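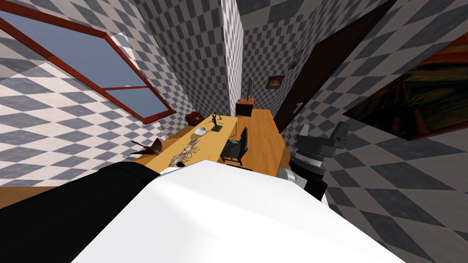 Speaker notes, Dovevitz, April 4, 2023
Talk title: How many rooms have you really got?

Start slowly. Half the audience will have sat through a pitch from Harnari by now, so don't repeat the pitch.

Opening line: I was asked whether simulated examples can stand in for real ones when you train a pair of arms to tidy a desk. My answer is that I have seen the claim more often than I have seen the evidence.

First point. Look at what gets changed between examples. In the Nolex set it's mostly the surfaces. The walls and floor get grey and white checks, a picture goes up, and the whole thing is counted as a new room. Ask the audience to look at the desk instead. A bowl, a gold chain, a little statuette, a black chair small enough to stand on the desktop. Would anyone here lay a desk out like that? Somebody will say that odd mixtures are good for the learner. Perhaps. I'd like to see the test.

Pause for hands.

Second point, the chain. Spend time on this one. A bowl is rigid and a simulator can make a fair job of it. A tangled chain is another matter, and I don't trust any success rate that lumps the two together. When I asked for the results split by object, I was sent 17 objects in one average. Say that plainly and move on – no need to be rude about it.

Third point, where the camera sits. From the robot's own viewpoint the arms can cover a great deal of the desk. The white one fills most of the bottom of the picture, and the near edge of the desk is behind the arms. The person driving the arms at Hutchins had a second view on another screen. The learner didn't get that view. So the examples show someone reaching for things with knowledge the learner hasn't got, and we then act surprised when the copy is clumsy.

Numbers, for those who want them. We recorded 47 runs by hand and threw out seven. I kept a note of why each one went. Harnari's set came with no discards listed at all, and I don't believe a set with no bad runs in it.

If short of time, drop the numbers and keep the chain.

Likely question: so should we stop using simulation? No. I use it. I would keep two real desks for testing and never train on either of them. Budget for that before September.

Likely question: won't more data fix it? More of what? Let them answer.

Last slide stays up during questions. Water is on the left.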